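# Kinditer hand grippers: setup and upkeep, January report

To: Ivar Grønli, Festia
From: Rosario Dal Bello, Sunstead workshop
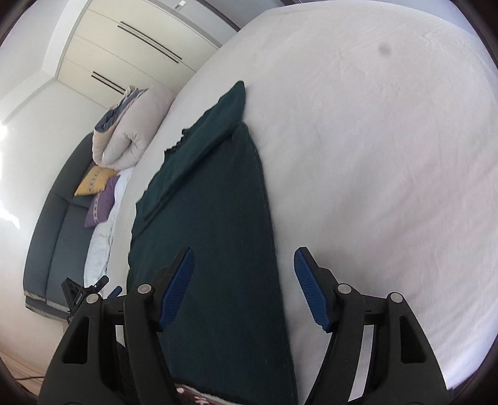

January was our best month so far, and I'm glad to finally be able to write that without a "but" after it! We logged 1,318 complete recordings of cloth handling, and the Kinditer grippers spent far less time on the bench than they did in the fall. Most of this report is about how we got there, because the maintenance side is where your second payment went.

## Where the time used to go

When we started, a gripper would come back from a morning of folding with one finger closing a hair ahead of the other. You can still pick up a towel that way. You can't pick up one layer of a towel, and picking up one layer is most of the job. We would tighten everything, send it out again and see it back before lunch.

The trouble was in the pivots. The screws under the caps had been put in dry at assembly and they worked loose a little at a time, so the linkage had play in it long before anyone could feel it by hand. We now take each pivot apart, clean out the lint (there is an amazing amount of lint), put a small drop of medium threadlocker on the screw and bring it up until the arm moves freely with no side play. Then it sits overnight. The first unit we did this way ran the whole month without a return, and the others followed as fast as I could get them onto the bench.

## Pads

The ribbed pads have been the other big win. They wear on the inside edge first, and a worn pad slides on knits and fitted sheets while still doing fine on a stiff cotton napkin, so our old napkin test told us very little. We switched to a loose-knit sweater for the check. If the gripper can lift a single layer at the hem and hold it while the operator shakes it lightly, the pads are good.

Pads now get wiped with a damp cloth at every battery change. No alcohol – it leaves the surface slick for an hour or so and I suspect it hardens the rubber. We change both pads together, always, even when one looks new. Our replacements come from Gentile, and the latest batch fits much better than the one before, which had to be trimmed with a knife.

## The daily check

The whole routine takes 15 minutes per gripper and is written on a card taped inside the lid of each case:

1. Wipe the pads and the camera lens.
2. Open and close the fingers slowly and listen for clicking.
3. Check that the pads meet along their full length with the trigger squeezed.
4. Wiggle each arm sideways. Any play at all, it goes to the bench.
5. Look over the cable at both ends.
6. Lift one layer of the test sweater, both hands.
7. Make a short recording and play it back before leaving for the session.

Step 7 was added in the second week, after a loose connector cost us an afternoon's work in an apartment across town. The gripper itself was perfect that day, so it stung a bit.

## What is still open

The body rails are picking up fine scratches and the slide feels gritty on the older units. A dry brush helps for a day or two. I want to try a dry lubricant, but only on a spare, as anything oily will end up on people's bedding and I'd like us to be invited back.

Lens position is the other one. After a pad change the fingers can sit slightly differently in view, and the recordings before and after don't line up as neatly as we'd want. I've been building a small alignment jig from scrap acrylic that holds the fingers at a set opening while we adjust the mount. Version one was too loose. Version two is cut and waiting for screws.

## Spending and requests

We spent 350 euros on parts this month, nearly all of it on pads, pivot screws and two spare cables. That is within what we agreed and I have the receipts in the shared folder.

For February I'd like your okay on:

- one extra gripper kept as a permanent spare, so that a bench day never holds up a session
- a proper torque screwdriver, to replace doing it by feel
- a set of worn pads sent back to Gentile for their opinion on the inside-edge wear

I'm also very keen to show you the difference in person, Ivar. Bring a sweater you don't mind having folded a few dozen times, and try a gripper with the old screws right next to a rebuilt one. I've left one unit untouched on the shelf for exactly that purpose.

Rosario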